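Sirnmont open weekend: notes from our Saturday visit

We are planning a wedding for next autumn and spent most of a Saturday at the Sirnmont open weekend, along with my sister, who is organising the flowers. Sirnmont is a former orchard property with a main house, a converted packing shed and a long sloping lawn that ends at a creek. The owners open it to couples twice a year. We had already seen two other places, so we went with a list of questions and wrote down the answers as we went.

Arrival and parking

Gates opened at ten. The drive in is gravel and fairly steep for the last stretch, and anyone coming in heels should be dropped at the house. Parking is on grass behind the shed. There is a sealed area beside it for coaches and for guests who need level access, and a path from there to the shed door with no steps.

Toon Visser, the venue manager, took our group around. He walked quickly but stopped for questions, and he gave prices without being asked twice. The venue is hired from noon until midnight. Music outside has to finish at nine, and inside at half past eleven.

The lawn and the ceremony site

Most ceremonies are held at the bottom of the lawn, facing the creek. The ground is firm and has been levelled where the chairs go. The afternoon sun comes from behind the guests, so the couple end up squinting into it. Toon suggested a ceremony after four for that reason. There is power at the site for a microphone, but the venue does not supply one.

The wet weather option is the veranda of the main house. It is a pleasant spot with a good view over the trees, but it would be tight for a larger group. If it rained we would probably move everything to the shed and have the chairs turned over to tables during drinks.

The packing shed

The shed seats 300 at long tables, or fewer with a dance floor laid down. The old roof trusses have been left exposed and the floor is polished concrete. It was cool inside on a warm day. Heating is by gas units along the walls, and these are charged separately in the cooler months.

Acoustics were the one thing that worried us. With several groups talking at once it was hard to hear our guide at the far end. He said fabric hung from the trusses makes a difference, and the venue has it in storage at no extra charge, although you pay for the rigging.

Tables and chairs are included. Linen is not. Clistine, a hire firm with a stand just inside the door, had samples of cloths and napkins in a good range of colours, and we took a price list. Their delivery fee for Sirnmont is $500 for a full order, including collection on Monday morning. That seemed steep until we compared it with doing the trip ourselves in a trailer.

Catering

Sirnmont does not have its own kitchen team. You choose from a list of caterers, or pay a surcharge to bring in someone else. Two from the list were serving samples.

Yuen is a family business run by Hsin-yi Yuen and Chih-ming Kao. They do a shared-table menu with large platters down the middle. We tried a braised pork shoulder, a cold noodle salad and a steamed fish with ginger, and the pork was the best thing we ate all day. Their vegetarian menu is a full menu of its own and we would be happy to serve it to everybody. They bring their own crockery and take it away unwashed at the end of the night.

Fekico is a bigger operation offering plated meals and canapés. The food was neat and well seasoned, though the chicken had sat under the lamp too long. Their staff were well organised and we could see them handling a formal dinner without trouble. Cake cutting is included, as is tea and coffee. Glassware is extra.

Flowers and styling

Kgomotso Naidoo, a florist who works at the venue often, had dressed one table in the shed and one on the veranda. She used mostly foliage with a few large dahlias, kept low enough to talk over. My sister asked her about hanging work and was told the trusses can take it, provided the plan goes to the venue a month ahead. Nothing may be nailed or stapled to the veranda posts – ribbon and wire only.

Staying the night

The main house has 13 beds across its rooms and is hired for the weekend as a whole. The rooms are plain and clean. Two of the bathrooms are shared. Mobile reception was patchy upstairs and fine on the lawn.

For everyone else, the nearest town is a short drive away. Keith Marsden runs the shuttle service that most couples use, and he was parked out front with his bus so people could look inside. He does a run back at ten and a last one at midnight, and asks for passenger names the week before.

What we still need to ask

Whether the deposit can be moved to another date in the same year.
Whether the creek path is lit.
Whether Yuen can do a late supper after the dancing. 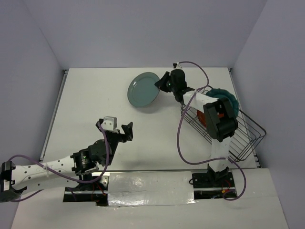

Getting there

Take the valley road and turn at the old cool store. The sign for Sirnmont is small and set back from the corner, and we drove past it the first time. Visits outside the open weekends are by appointment, and the next open weekend is in April.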